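Closcombe Home Forums > Interiors > Paint & Color
Thread: There is no such thing as neutral gray and I have the receipts

gutterpress
Posts: 2162

Fourth gray. Same hallway. I am a grown adult with a mortgage and I have now spent more on sample pots than I did on the couch.

Gray one looked like a battleship. Gray two was lovely in the store and lilac by dinner. Gray three was described on the chip as "a whisper of stone," and what it whispered was mint. Gray four went up last night and my husband walked past it and asked when I was going to start painting.

All I want is a gray that is gray. North-facing hall, one small window at the end, oak floor, white trim that was here when we moved in and which I am not touching. What did you use and do you still speak to your family?

marl_and_me
Posts: 48

North-facing is your whole problem. The light is blue before it even gets to the wall, so anything with a cool base goes cold and anything with a red base goes purple. You want a gray with some yellow or brown in it. It'll look like putty in the can. Trust the putty.

Dropcloth Dave
Posts: 1000

Counterpoint: don't trust the putty. I trusted the putty in our upstairs bath and for five years it has looked like the inside of a mushroom.

Oak floor is going to throw orange at whatever you put up, so a warm gray on top of that is just beige with a college degree. Go with a true mid-gray and change the bulbs. Bulbs are cheaper than paint.

gutterpress

Dave, the bulbs are how we got to lilac.

ketmathebula
Posts: 5

Hi, mostly a lurker. We had this same fight over a hall, and we ended up with the matte gray from Pētersons, the one in the middle of the strip. I stopped looking at the chips after a while and only looked at big flat areas of color up close, because a chip the size of a cracker tells you nothing. Even a plain gray isn't one color once you look at it properly.

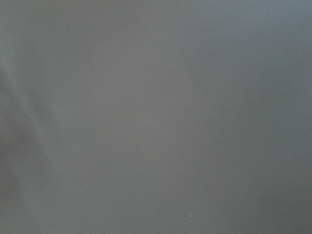 Plain matte gray, close up. Bluer toward the top right, duller in the bottom corner.

So whatever you pick, one end of your hall is going to be a different gray than the other. We made peace with that. My sister has not, but she doesn't live here.

Keabetswe Mathebula

marl_and_me

See, the middle of that is exactly what I'd call neutral. The top right is what gutterpress is going to get on every inch of a north hall though.

Dropcloth Dave

You're color matching off a picture on a forum. Through your monitor. I want that on the record.

marl_and_me

And you told her to buy bulbs.

tallboy_finch
Posts: 311

Has anyone asked about sheen? You could have the best gray in the world and if it's in eggshell on an old plaster wall you'll see every patch the last guy did. Flat finish, end of story. We did ours in Gakov flat and it hides everything, including a place where I put a doorknob through the wall and did the repair with what I can only call optimism.

Downside is you can't wipe it. You can try. You get a shiny spot, and then you have a shiny spot and the original smudge.

gutterpress

Two kids and a dog who leans. Flat isn't happening below shoulder height.

tallboy_finch

Then a chair rail, flat above and something scrubbable below.

Dropcloth Dave

Please don't make her install a chair rail. She came in here for a can of paint.

oh_sherwood
Posts: 127

I'm going to be that person. Why gray? We're coming out the far side of gray. Every house on our street went gray, then the flippers found it, and now I can't walk into an open house without feeling like I'm about to be told my flight is delayed. A north hall is never going to be bright so stop fighting it. Go dark green. Ours is practically black at night and it's the only room anyone compliments.

gutterpress

I knew somebody would say green. I had it in the pool for page two, so well done for being early.

I don't hate it. But the hall opens onto the living room, and the living room is gray, and it's a good gray, and before you ask, the previous owners left no can, no label and no forwarding address.

marl_and_me

Wait. You have a gray you like ten feet away and you're sampling random ones? Cut a piece out of the living room wall, somewhere behind a switch plate, and have it matched.

Dropcloth Dave

Finally something we agree on. Get a piece at least as big as a quarter, with clean edges, and don't take it from near the stove side if it's open plan. Grease yellows it and they'll match the grease.

The match will be for the can and not for the hall, mind you. Same paint in the hall will still look bluer. Ketmathebula has that part right.

oh_sherwood

So she's going to cut up the one room she likes to paint the room she doesn't with a color that will look different when it gets there. And I'm the radical.

ketmathebula

We did the switch plate thing in the kitchen and it came back very close. Use a new blade. I used an old one and took off a strip as long as my hand.

gutterpress

Update, December 21, 2022. Cut the chip. Counter guy ran it through the machine, frowned at it, ran it again, and it came back as a Plurkico color from a discontinued line called, and I swear to you, Harbor Lilac.

It's on the wall now. It looks gray. I don't want to talk about it.

oh_sherwood

How's it look with the lights on?

gutterpress

I said what I said.

tallboy_finch

What finish did you get though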